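Carpet and Floor Questions

Answers by Chie Matsuda, Drodden workspace. Last changed January 30, 2025.

Why gray carpet again?
Because it hides dirt, which I don't count as a virtue. You still have to vacuum it. We looked at a patterned one from Wullmont in November and the sample had a pulled thread before it left the box.

Is "commercial grade" worth paying extra for?
I doubt it. Every roll I've been shown was commercial grade, including the bad ones. Ask what the backing is and whether you can buy the same color again in two years. The salesman usually knows the first answer.

Can I run a cable across the carpet?
For an afternoon, yes. After that, route it along a wall or put a cover over it. Quang Đinh swears by the stick-down covers. I've peeled up enough of them to disagree — the glue stays and collects lint.

Do the dry powder cleaners work?
Toàn Văn tried one over roughly 300 square feet. It smelled cleaner. I couldn't see a difference, and the vacuum filter needed washing twice.

What about rolling chairs?
Use a hard mat. The "carpet-safe" casters we bought left the same tracks as the old ones.

How much should I set aside for repairs?
We budget $700 a year and have never believed the number. A single patch cost us $70, plus a morning of waiting for the fitter.

Does it make the room quieter?
A little. Footsteps, yes. Phone calls, no, whatever the brochure says.

Who do I tell about a loose seam?
Lụa Tăng, at the front desk. Please don't use tape.

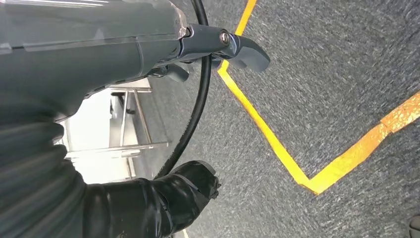

Black cable over the gray carpet.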